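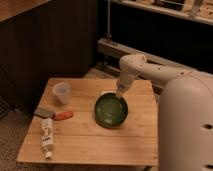

What lives on your kitchen table and why won't it leave

Forum: Home & Household > Tidying, Storage, General Despair
Thread started by grerkthorpe_elsie

grerkthorpe_elsie
11 December 2023

Opening a fresh thread because the old one got locked over the dishwasher business.

My question is about tables. Specifically the square plank sort, where the boards run across and there are seams between them. Pic at the top shows the state of play: green bowl in the middle, plastic cup up the back, a grey spongy pad, a tube of something, and a little orange-red number that is either a carrot or a sausage depending on your outlook. None of these things has any business with the others. I clear the table, I make a cup of tea, and they've re-formed.

Two things I'd like opinions on.

1. Does a bowl in the middle of the table help or make it worse? My theory was that a bowl gives the rubbish somewhere to go. The rubbish doesn't seem to have been told.

2. How do you get crumbs out of the seams without taking the finish off?

Not after a lecture about minimalism. I've had one, from my sister, in April, and I'm still recovering.

- Elsie Pryor, table owner

usha_c

The bowl is the problem. A bowl on a table is an invitation. You put down a bowl, then someone puts a key in it, then a battery, and by the end of the month you've got a museum. Put the bowl in a cupboard and watch how fast people find another home for their batteries.

I do like the colour though. Dark green hides a lot.

PremyslCh

Disagree with Usha. The bowl is the only thing on that table doing its job. It's round, it's shallow, you can see straight into it. Everything else is lying about on the boards like it's on holiday.

A deep bowl is a different matter. Deep bowls are where things go to be forgotten. I found a set of allen keys at the bottom of ours that I had replaced twice.

usha_c

So your evidence in favour of bowls is that you lost the allen keys in one.

PremyslCh

A deep one. I was quite clear.

flelholm_lurker

First post after 8 years of reading. The sponge is what bothers me. A sponge on a table says someone was going to wipe the table. It's a sort of written promise. If it sits there long enough it becomes part of the mess it was sent to deal with.

Ours goes back to the sink every time, no exceptions, and I'm told I am no fun to live with.

grerkthorpe_elsie

Welcome, lurker. You are correct and I resent it.

Genivaldo F

On the seams: an old toothbrush, dry, along the grain. Then the vacuum with the narrow nozzle. Then a barely damp cloth, and dry it off straight away. Do not pour anything into the gaps. I know someone who tried vinegar and bicarb because a video told him to, and he ended up with a table that smelled like a chip shop and still had crumbs in it.

If the crumbs are really packed in, a wooden skewer will shift them. Go gently. Never a knife.

Oldrich_H

A knife is fine if you use the back of it.

Genivaldo F

A knife is never fine.

Oldrich_H

I have used the back of a butter knife on our table for 18 years. It's a plank table, same idea as Elsie's, bit longer. No damage worth mentioning.

Genivaldo F

"Worth mentioning" is carrying a lot of weight there, Oldřich.

Oldrich_H

There's one gouge. It has character. My wife puts the trivet over it.

usha_c

Can I go back to the tube? It's white with a printed label and it's pointing its cap at whoever sits down at the front. If it's glue or hand cream or anything of that kind it wants to be standing up in something. Lying down is how you get a leak, and a leak on planks runs straight along the seam. Ask me about the sunscreen.

flelholm_lurker

What happened with the sunscreen?

usha_c

Tube left on its side, someone leaned on it with an elbow. Went along one seam and dripped onto the dog. The dog was delighted. I got most of it out with a bit of dish soap on a cloth, but that seam is still a slightly different colour to its neighbours.

Standing it up in the plastic cup would fix it, Elsie. The cup's right there with its mouth open.

grerkthorpe_elsie

That is annoyingly sensible. My only objection is that then I have a cup with a tube in it living on the table permanently, and I've gone from five loose objects to an arrangement.

PremyslCh

An arrangement is fine. People pay for arrangements. Put it on a tray and you could charge admission.

zumcombe_kate

Tray people, at last. I was waiting. We got a Zumcombe tray, the low one with the lip, and it changed the whole table. Everything that insists on staying goes on the tray. When we want to eat, the tray goes on top of the cupboard. Takes one trip and I've got a hand free for the wine! You've got what looks like a tall dark cupboard right behind the table, so you're halfway there already.

Oldrich_H

And then what's on the tray comes back down after dinner, I suppose.

zumcombe_kate

Well yes. But it comes back down TIDY.

Genivaldo F

I'm with Oldřich on this one, which pains me after the knife. A tray is just a smaller table. You haven't got rid of anything, you've given it a vehicle.

What worked in our house was giving each thing an address. Sponge: sink. Cup: shelf with the other cups. Tube: bathroom or the tool drawer depending on what's in it. Toy carrot, if it is a toy, goes in whatever tub the toys are in. It takes up to 5 minutes and you do it before bed. The bowl can stay if there's fruit in it. A bowl with fruit in it is furniture.

usha_c

I'll accept fruit. Fruit only. The first battery and it's back in the cupboard.

PremyslCh

Still sausage, for the record. Rounded end.

zumcombe_kate

Plenty of carrots have a rounded end. The stubby ones do. We grew a whole row of them, not on purpose.

PremyslCh

Then you grew a row of sausages and should be in the papers.

flelholm_lurker

Since we're on plank tables, does anyone oil theirs? Ours came with a tin of Šťastný table oil and I've been too scared to open it. The instructions are in a very small font and there's a drawing of a man looking worried.

Oldrich_H

Depends on what's on it now. If it's varnished the oil will just sit on top and go tacky. Put a drop of water somewhere that doesn't show. If it beads, leave the tin shut. If it soaks in, thin coat, wipe off the extra, leave it overnight. Lay the rags out flat outside to dry, don't scrunch them up in the bin. Oily rags can heat up by themselves and catch fire.

Genivaldo F

All of that is right. I've nothing to add, so mark the date.

grerkthorpe_elsie

Okay, report back. Did the toothbrush and vacuum this arvo, and the amount that came out of those seams was frankly an insult. There was a lentil. I have not cooked lentils in this house.

Did the water drop as well while I was at it. It beads, so no oil for me.

Sponge is at the sink. Tube is standing in the cup, the cup is on the shelf, and I'm calling that a draw between Usha and Genivaldo. Bowl stays, with two lemons in it.

Oldrich_H

Did you try the back of the knife on any of it?

grerkthorpe_elsie

On the lentil. Don't tell Genivaldo.

Genivaldo F

I can read, Elsie.

usha_c

And the carrot?

grerkthorpe_elsie

In the bowl with the lemons for now. I'll find it an address tomorrow.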